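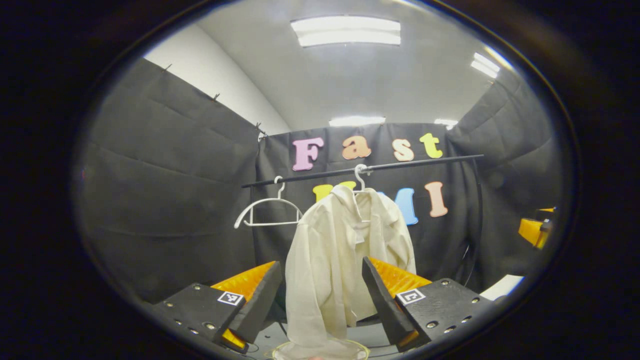
Talleck Soft Pad Kit, 2 stars out of 5

I bought the Talleck pads to replace the hard rubber ones on our hand-held gripper, which we use to record shirt handling: shirt on the hanger, shirt off the hanger, shirt on the hanger again, until somebody gets hungry. The kit cost $379. For that you get ribbed orange pads, a bag of screws, and a leaflet that says "installation is intuitive" in four languages.

Installation took an evening. The screw holes line up with the fingers if you start from the tip and work back. Start from the other end, as the leaflet's one drawing suggests, and you'll be a hole off by the time you get to the last screw, and you'll say something intuitive.

Now the good part. The grip is lovely. The ribs take hold of a cotton placket without chewing on it, and they'll pinch a collar that the old pads used to shove around like a shopping cart. Creased fabric doesn't bother them at all, which is lucky, as I don't iron for robots. For the first few weeks I was ready to give this thing five stars and possibly a birthday card.

Then, at grasp 502 by the counter in our logging software, the left pad came off. It didn't tear. The glue line between the orange part and its backing let go all at once, and the pad stayed on the sleeve while the finger went on closing. What closed on the shirt after that was bare plate. It took a button with it and left a neat little bite in the cuff. I was holding the handle, so I could let go. Our arm at the other end of the room runs the same pads and doesn't have my reflexes. It did the same thing in June, kept pulling, and yanked the hanger hard enough to fling it off the rod and into a monitor. No people were hit. The monitor has a new feature in one corner.

The part I'd call a safety problem is that there's no warning. The pad feels fine, looks fine, and then it's on the floor. The fingers still close to the commanded width, so the software thinks everything went great. Ours logged that grasp as a success.

Talleck support answered quickly and asked if we had been "using the pads for gripping." They sent a replacement set from the same batch. I've since put a bead of Clillum flexible adhesive along each edge, and I tug on both pads every morning before anything moves. So far they've held.

The Gasser pads are uglier and stiffer, and they bolt straight through. I've ordered a pair for the arm. The Tallecks can stay on the hand-held, where I can keep an eye on them.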